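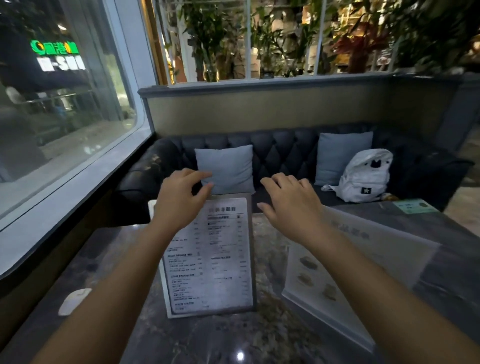
Slide 1. Good morning, and welcome on behalf of the Plindora Small Business Office. The subject today is pricing in independent cafés.

Slide 2. Our survey drew 1,379 replies from owners. Most had last changed their prices 14 months earlier - usually after a rent increase.

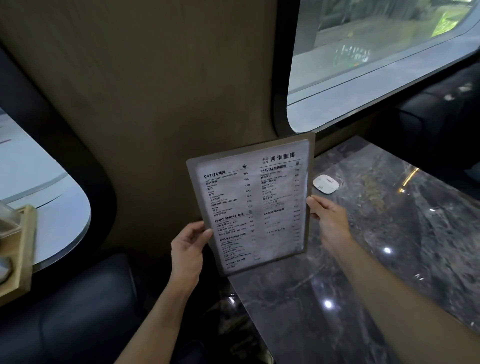
Slide 3. Supplier costs move more often than that. Owners are advised to review milk, tea and paper goods every quarter. Pause for questions. 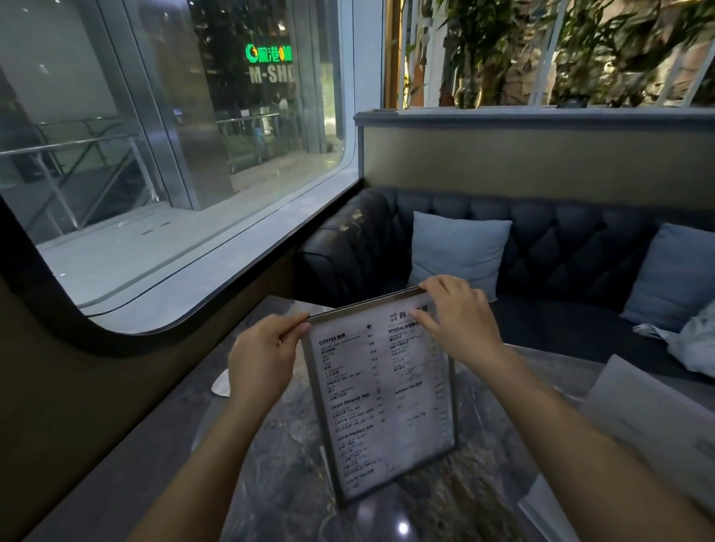 Speaker notes by Edit Bozsik, Plindora Small Business Office

Slide 4. Introduce the Ollia worksheet. Copies are at the back table. The next session begins at 2 p.m.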